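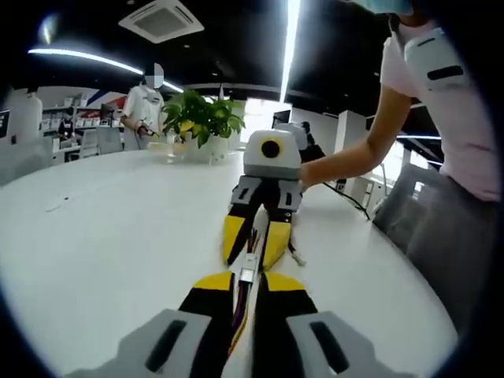
The plant at its post in the middle of the round table, white pot and all

From: Ok-hee Yoon
To: windowsill list
Subject: Re: plants on big tables (and yellowing leaves)

Hello Hae-won, hello everyone,

I've been meaning to answer this for days and then kept going off to look at the plant instead of writing about it. I've left your message in bits below so I can reply as I go. Sorry in advance, I've had two coffees and this will ramble.

On March 22, 2021, Hae-won Ma wrote:
> We've finally got the big table in, the round one, and now it looks
> like a landing pad. I want something green in the middle but I'm
> worried about light. The table is a good way from the window and
> I can't move it without blocking the door. Does anyone keep a plant
> in the middle of a large table long term, or does it just slowly sulk?

Yes! Ours has lived in the middle of the white round table for ages and I'm very fond of it there. A big white table really does need something, I know exactly what you mean about the landing pad. Before the plant we tried a fruit bowl, which turned into a bowl of keys and dead batteries within a week, and then a lamp with a lead everybody tripped over.

About sulking: it did a bit, the first winter. It stopped putting out new leaves and the stems went leggy on one side, the side away from the window. Hwa-young Jeon told me to give the pot a quarter turn every time I water, and I've done that ever since. It sounds like the sort of thing people say and never do, but if you tie it to the watering you don't have to remember it separately. The growth evened out by spring. It spills over the pot now and I'd call it bushy, if a little wild.

The other thing that helps us is the table being white. I can't prove this. In-ho Kwak says I'm imagining it and that a tabletop is not a reflector. But when we had it on the old dark sideboard, the same distance from the same window, the lower leaves were always dropping, and on the white table they don't. Make of that what you will, In-ho, I know you're reading.

> How do you water it without ruining the top? I've already got one
> ring on the old table and I'm not allowed another.

Carry it to the sink. Every time, even when you can't be bothered. I water it in there, let it drain while I do the washing up, wipe the bottom of the pot with a cloth and only then put it back. The one time I topped it up in place with a jug I got a puddle that crept under the pot and sat there all weekend. It came off with a lot of rubbing and some bicarb, but I wouldn't want to try that on wood.

We do have an inner pot, a plain nursery one, and the white one goes round it. I bought the white one from Ernell, the garden place by the bus station, and it was more than I meant to spend. They had a prettier one with a saucer, but it was so narrow at the bottom I could just see somebody's elbow sending it flying. For a table people use, get a pot with a wide base and a bit of weight to it. I stuck felt pads underneath too. They come off after a few months in the sink, so buy a whole sheet and cut your own.

> Also, some of the leaves on the one I've got my eye on are quite
> yellow. Is it ill or is it meant to look like that?

Ah, this is the question I really wanted to answer! I asked the very same thing about mine. It has broad leaves, some green and some a yellowy green, and I spent an entire January fretting over it. I fed it, I stopped feeding it, I moved it, I moved it back. In the end I took a leaf round to Hwa-young in a sandwich bag and she had a good look and said it was simply coloured like that. All that fuss.

Her test, for what it's worth, is to feel the leaf. If a yellowish leaf is firm and holds itself up like its neighbours, leave it alone. If it's gone soft, or it comes away when you give it a gentle tug, something's wrong, and nine times out of ten you've been watering too much. She also looks at where the yellow is. An old leaf going right at the bottom is nothing to worry about. New ones coming through pale and floppy, I'd want to look at the roots.

I still couldn't tell you what mine is called. The label went missing before I ever got it home. Ga-eun Hwang is convinced it's one thing and her sister is convinced it's another, and they've both sent me photos from books, and both photos look like my plant. So if anyone on the list would like to look at the picture at the top and have a go, please do, I'll pass on the verdict.

> Last one: how big is too big? I don't want to be peering round
> a shrub to talk to people.

Depends whether you mostly sit or mostly stand! People stand round ours as much as they sit, and nobody minds the leaves then. Sitting down is another matter. I trim it when it gets past chin height, sitting, which I test by sitting down and seeing whether I can still see who's opposite. With a round table you can at least shuffle along a bit. On the long table we had before (an Andard, lovely thing, far too big for the room) whoever got the seat behind the plant was stuck with it all evening.

I'd keep the pot itself under 18 cm across to start with. That leaves plenty of table for everything else that collects on it, and it will collect. A white table seems to invite people to put things down. I used to clear it every night and I've given up, I just ask that things stay off the side where the leaves hang down, or they get knocked.

Oh, and dust! You didn't ask but you will. Broad leaves in the middle of a room gather dust like a bookshelf. I go over mine with a damp cloth, one hand under the leaf, when I've got the radio on. Don't bother with the shiny spray. I bought a bottle of it once and everything stuck to the leaves afterwards, fluff, crumbs, the lot, and it took me longer to wash off than the dust ever did.

If you do go for the one you've got your eye on, check under the leaves before you pay. I didn't with my last one and brought little flies home with it, and they got into the basil.

I've got a couple of cuttings rooting in a jar on the kitchen sill, by the way. One's promised to In-ho (in spite of everything he says about tabletops) and the other is going spare. They'll want another few weeks before they're fit to travel. Whoever shouts first can have it, though Hae-won, if you'd like it for the landing pad, I'll hold it back for you. It'll look a bit lost in the middle of all that table to begin with. Mine did too.

Let us know what you choose, and send a picture once it's in place.

Love to all,
Ok-hee

P.S. Does anybody still have the long-spouted watering can that was going round at the last swap? I think I lent it to someone and I can't remember who. It's green with a dent near the handle.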